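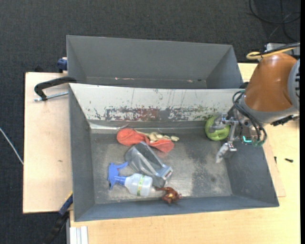
Veltari releases version 7 of its grasp planner, with changes to depth handling and retries

Posted 7th September

Veltari has released version 7 of Vaker, its grasp planning and execution package for bin picking with two-finger grippers. The release replaces the depth filtering stage, rewrites the retry logic and adds a replay tool for logged picks. It is available now to licence holders through the usual package server. Sites on version 6 can upgrade in place, but will need to redo their hand-eye calibration before running at full speed.

The largest change is in perception. Earlier versions built a single height map of the bin and took every surface in it at face value. That worked for boxes and moulded parts, and less well for mixed bins where a clear container, a spray bottle and something made of cloth might lie within a few centimetres of each other. Clear plastic tends to return either no depth or the depth of whatever is behind it, and bare metal floors produce false readings wherever they catch the light.

Version 7 keeps a confidence value for each cell of the height map. Where depth and colour segmentation disagree, the cell is marked as unknown and the planner treats it as occupied up to the rim of the lowest neighbouring object. The practical effect is that the fingers no longer close on reflections, and that clear objects are approached from higher up. The cost is time. Veltari lists a median of 400 milliseconds for a full planning cycle on its reference computer, slower than version 6, with the difference almost entirely in segmentation.

Grasp candidates are now scored in two passes. The first is a geometric pass that checks finger clearance against the walls of the bin and nearby objects. The second is a learned score, trained on logged picks from the company's test cell in Desville. Users can set the weight between the two. A site that handles one kind of rigid part may get better results with the learned score turned down or switched off, and the documentation says so plainly.

The geometric pass also handles sloped bin walls properly for the first time. Version 6 modelled every bin as a box with vertical sides, so objects resting against a flared wall were often rejected as unreachable. Bins are now described by a short text file giving the floor outline, the rim outline and the depth. A second bin can be added as a drop location in the same file, with its own approach height.

Retry behaviour has been rewritten. When the fingers close to their minimum width without contact, the controller opens them, lifts to a set clearance and requests a new plan. It no longer repeats the same grasp with a small offset, a habit that could push light objects into a corner and keep them there. Each failed location carries a penalty that decays over the next few cycles. After a configurable number of failures the cell can stop, skip to another object or call an external routine.

Veltari tested the release on a set of 76 household and workshop objects, chosen for variety in shape, stiffness and finish. The company ran 858 picks from mixed bins and has published the log in full, failures included. The log does not give a single success rate. It records the chosen candidate, both scores, finger width at closure and the outcome code for each attempt, and leaves the weighting of partial failures to the reader.

Those logs open in the new replay tool, vaker-replay. It steps through a recorded cycle and shows the height map, the confidence layer and the ranked candidates at each stage. Parameters can be changed and the planning step run again offline, without the arm. Motion is not simulated beyond a collision check on the approach path, so a candidate that looks sound in replay can still fail on contact.

Integration with the Crăciun motion controller is unchanged at the command level, but the status messages have a new field for the retry count. Client programs that parse those messages by position will break. Programs that parse by field name need no change.

Known issues listed in the release notes:

Loose piles of small pieces are segmented as one object, and the planner will aim for the centre of the pile.

Cable bundles hanging below the wrist are left out of the collision model unless the user adds a volume for them by hand.

The confidence layer is reset when the exposure setting changes, so sites using automatic exposure may see planning times jump from one cycle to the next. Fixed exposure is recommended.

Replay does not open logs recorded before version 5.

Version 6 will receive security and calibration fixes until the end of January. A patch release covering the exposure issue is in testing at Desville - no date has been set for it.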